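Brulham workshop notebook, soft goods bench
December, entry 13

Print this page | E-mail this page
2 comments | 0 shares
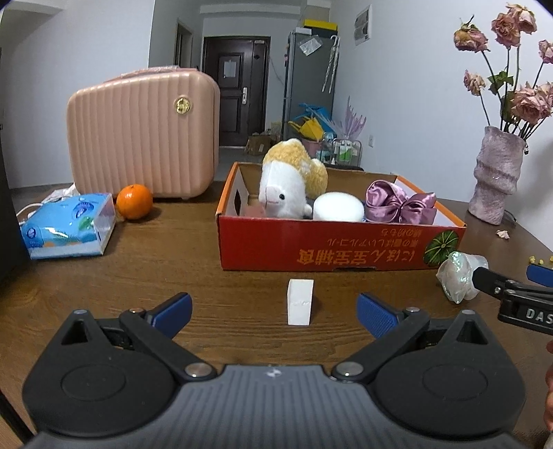 Bench mid-morning. Red and white carton with the plush animal and the lavender bow in it. Tissues and mandarin to the left.

Started on the carton a little after 9:40. It is the red and white one with the pumpkin on it. I left it the way it was, printing upside down, as the shelf label is going over that face anyway. The hand-hold on the end is the main reason I want to keep using this type. The plain cartons from Firnier have no hand-hold and they get carried by the flaps, which then tear.

Inside measurements are in the carton book under 2534. I did not measure again today.

Contents when I stopped for the note: white plush animal with the yellow and white fluffy head, the round puffy ball next to it, the satin bow. The plush leans on the ball and I am going to leave it like that. Last time we packed a plush flat under other things the pile took a set on one side and Khúc had to steam it twice. Leaning is fine for storage, I think, as long as nothing goes on top.

The bow is the awkward one. Satin marks easily and the loops go flat under any weight. Options I wrote down:

- tissue inside each loop, bow on top, lid closed without pressing
- bow in its own small box inside the carton
- bow in the crumpled plastic bag that is on the bench, the one with the shimmer

Tried the first one before lunch with the tissues off the bench. Used four. They hold the loops well enough but they are soft and I expect them to settle by spring. Proper acid-free sheet would be better. Josska had it at 66 a ream in the old price list, need to check if that still holds. The bag I don't like. Too crinkled, and I don't want plastic against satin for months.

Small white block: still not decided. It has faint marks on the front and I want to read those under the lamp before it goes in anywhere. Standing it on the table in front of the carton for now so it doesn't get put away with the wrong lot. If anyone moves it please write down where.

The mandarin is mine. Food should not be on this bench, I know, it has gone to the kitchen.

Afternoon. Nghĩa Đào came by and looked at the carton. Thinks the bow should go in last and on the right, away from the plush, so the fluff doesn't catch in it. It was on the right already. Also asked whether the ball belongs to the plush or came separately. I can't find it on the sheet for lot 157. Left a query on the sheet.

White cable behind the tissues: coil it and put it in the drawer, it keeps getting under cartons when they slide.

Lid closed at 3:20, no tape. Pencil label on the end panel under the hand-hold, lot number and "bow on top." Carton stays on the lower shelf until the ball query is answered.

To do
Read marks on the white block
Ask Josska about the sheet
Look at the loops again after the break, see how far the tissue has settled
More pencils

Comments (2)

Nghĩa Đào: Ball came separately, I think, but check the older sheet as well. It was folded in the back of the binder.

Found it, thanks. Adding it to the lot tomorrow.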